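Notebook, sorting bench, Leltar line
2022-07-16

Practice with the foam cubes before we give the arm real parts from Kütt.

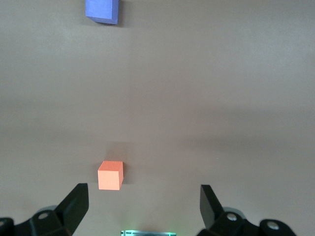

Dalia Vītola had the bench in the morning and I took it after lunch. Our goal was 70 picks each without touching the stop button. She made all of hers. I stopped at 16, my mistake, I had the old speed setting from May still loaded. Started again and finished.

What I want to write down is more about the people. Until now the packers sort 572 pieces in a shift by hand, and they talk while doing it. With the arm, one person must watch and the others go to labeling, in the other room. Raimonds Kalniņš asked me who decides which person watches. I did not have an answer. He also said that watching makes him more tired than sorting, and I believe him, after one afternoon I had the same feeling in the eyes.

Dalia's proposal: change the watcher every two hours, and the watcher may slow down the arm without asking anybody. I agree with the second part fully. For the first I must see how Trisavska plans the breaks.

To do:
– delete the May settings from the panel
– ask Konetik for the 3 missing pages of the manual
– bring a higher chair, the one at the bench is bad for the neck
– talk with the packers before the next trial, all of them, also the evening shift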